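Tickets > Home network > Moon router > 1817

Bedroom drops off wifi, rest of house fine

June
Segundo Salazar

Logging this as I go, will tidy later (won't).

What happens: phone and tablet lose internet in the back bedroom. Wifi symbol stays on, nothing loads. Lasts a few minutes, comes back by itself. Kitchen and front room fine the whole time. Worst in the evening, 9ish onwards.

Kit: Moon router by the front door, one Sornora extender on the upstairs landing. Broadband is Skitis. Package says 200, and by cable at the router I do get close to it.

1. Turned everything off and on. Router first, waited for the lights, then extender. Good for one evening, then back to the same.

2. Speed by room, same phone, door shut. Landing 82. Bedroom anything from 3 to 40 depending on where you stand. Window side is best, pillow end of the bed is hopeless. 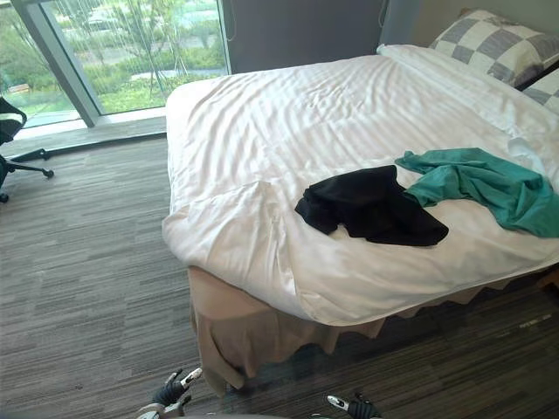 Gyu-bin Ji: Is the extender using the same network name as the router? If it is, your phone may be hanging on to the router downstairs and never switching. Give the extender its own name for a day and join that one by hand in the bedroom. Then you know which box you're talking to.

3. Did that. Extender now called Skorora (old network name from the last house, couldn't think of anything else). Phone and tablet both joined to it. Other network forgotten on both so they can't sneak back.

Result: still drops. But shorter, and now the landing drops at the same time. So it's the extender losing the router, or the extender itself. Not the phone. Progress of a sort.

4. Looked in the extender log. Full of "uplink lost" then "uplink restored", gaps of two to four minutes. Clock on it was an hour out which had me chasing the wrong times for a whole evening. Fixed the clock.

5. Moved extender off the socket behind the landing radiator, onto the one by the bedroom door. Took the plug adaptor out too, straight in the wall now. Fewer drops, not gone.
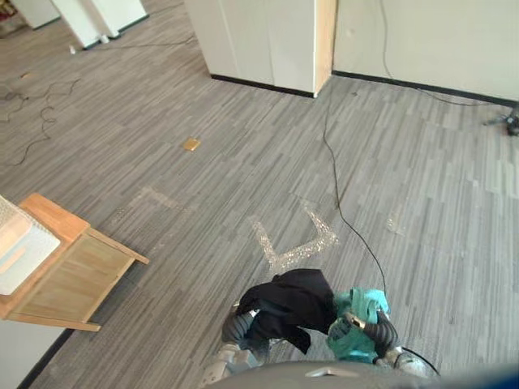 Skitis support rang back at this point and said the line itself was clean, no faults at their end all week, and that they don't look at extenders they didn't supply. They did ask whether the router was set to pick its own channel, and suggested fixing it to one and leaving it alone.

6. It was on auto. Router log shows it hopping channel most evenings, and the times match the "uplink lost" lines on the extender to the minute. So: router changes channel, extender takes ages to notice, bedroom goes dead.

Fixed the 2.4 band to channel 6. Left 5 on auto for now, extender doesn't use it for the link anyway.

7. Left a ping running on the old laptop in the bedroom overnight, screen off, lid open, plugged in. Lid has to stay open or it goes to sleep and you get a lovely log of nothing. Ask me how I know.

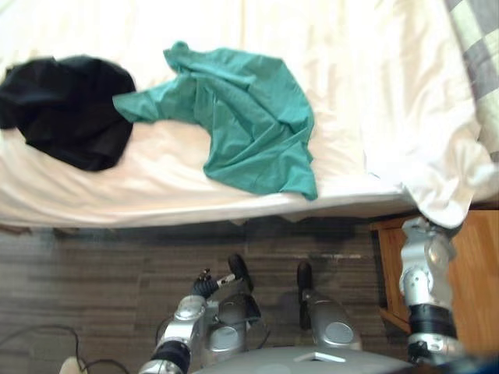
First proper run got to 3000 pings before I stopped it. Two lost, both together, some time after midnight. Before the channel change I was losing whole blocks. Second run was the same sort of thing, one lost. Streaming in bed fine both nights, tablet didnt complain once.

8. Put the network names back to one, as having two is a pain when you walk downstairs mid call. Held up. Phone swaps over at the top of the stairs with a half second hiccup, can live with that.

9. Extender firmware. There was an update waiting. Installed, it rebooted, forgot the time zone again. Set it again. No other settings lost that I can see.

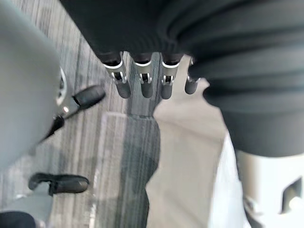

10. Still to do
- fix the 5 band as well if the hopping starts causing bother
- find out why channel 6, next door may be on it too
- write the extender admin password down somewhere that isnt the back of an envelope

Status: leaving open till the end of the month. If the log stays clean I'll close it. Gyu-bin, thanks, the seperate name was what narrowed it down.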